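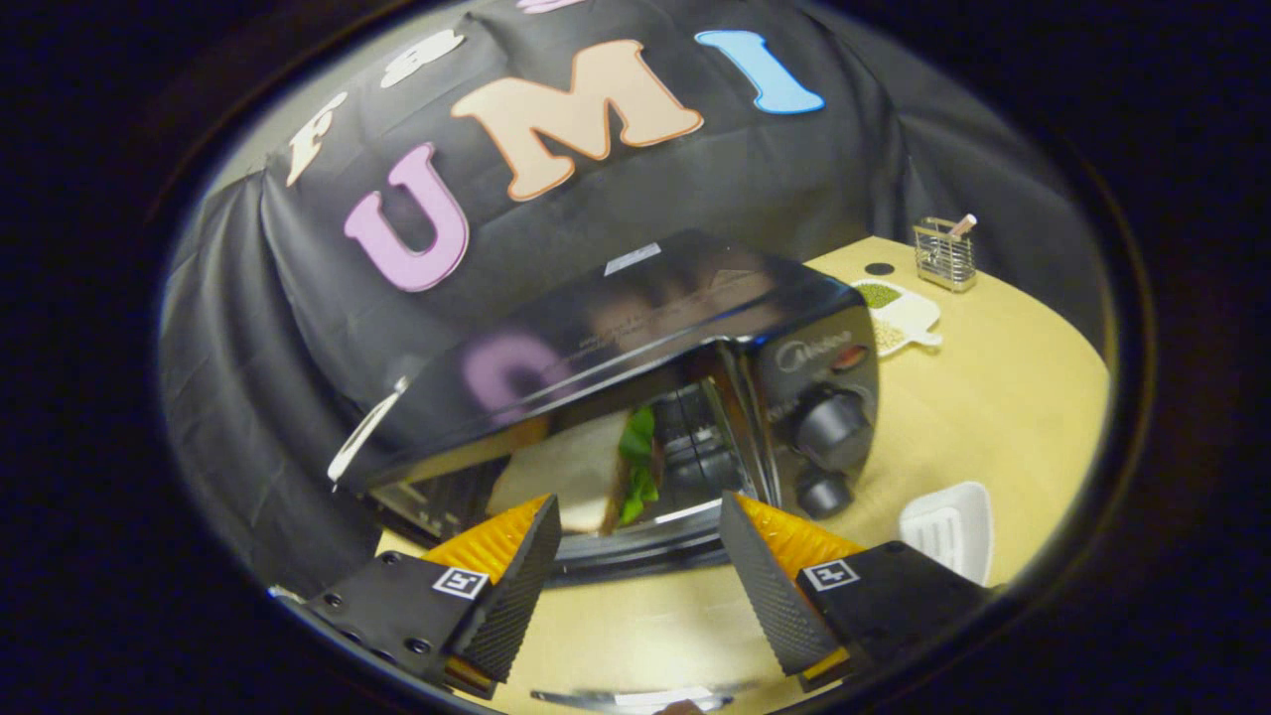 Pourquoi remet-on toujours à plus tard ?

Ta chambre à ranger, ta poésie à apprendre, la lettre pour mamie… Tu sais très bien qu'il faut t'y mettre, tu en as même un peu envie, et pourtant te voilà en train de tailler tous tes crayons de couleur. Tous, même le blanc ! Ce drôle de comportement a un nom compliqué : la procrastination. Le mot vient du latin « cras », qui veut dire « demain ».

Que se passe-t-il dans ta tête ?

Imagine deux personnages. Le premier s'appelle Folance et il adore tout ce qui est agréable tout de suite : jouer, grignoter, regarder par la fenêtre. Le second s'appelle Kivow et il pense à plus tard : au contrôle, à l'anniversaire qu'il faut préparer, au plaisir d'avoir fini. Les deux vivent dans ton cerveau, et c'est super de les avoir tous les deux ! Sans Folance, tu ne t'amuserais jamais. Mais il parle fort, et Kivow grandit lentement : la partie du cerveau qui aide à prévoir et à s'organiser continue de se développer jusqu'à l'âge adulte. Alors si tu traînes parfois, ça ne veut pas dire que tu es paresseux.

Souvent, on repousse une chose qui fait un peu peur, qui ennuie ou qui paraît énorme. En l'évitant, on se sent soulagé, et le cerveau retient la leçon : « Éviter, c'est chouette ! » La fois suivante, il recommence.

Le truc des 90 secondes

Prapai Thepsuriya anime des ateliers pour les enfants à Ondport, et voilà ce qu'elle leur propose : choisis un morceau minuscule de ton travail et fais-le pendant 90 secondes. Ouvre le cahier. Écris la date. Lis la première ligne. Après, tu as le droit d'arrêter, promis ! Mais très souvent on continue, parce que le plus difficile était de commencer.

« Moi, j'avais un exposé sur les baleines, raconte une élève de 11 ans. Le premier soir j'ai juste écrit le titre, en bleu. Le lendemain j'en ai fait une page entière ! »

À toi d'essayer

Prends une feuille et note une chose que tu repousses depuis longtemps. Juste une. En dessous, écris le plus petit début possible, vraiment petit, du genre « sortir la colle ». Pose la feuille là où tu la verras en rentrant de l'école, et fais ce petit début avant le goûter.

Et si ça ne marche pas le premier jour ? Découpe encore plus petit, et réessaie le lendemain !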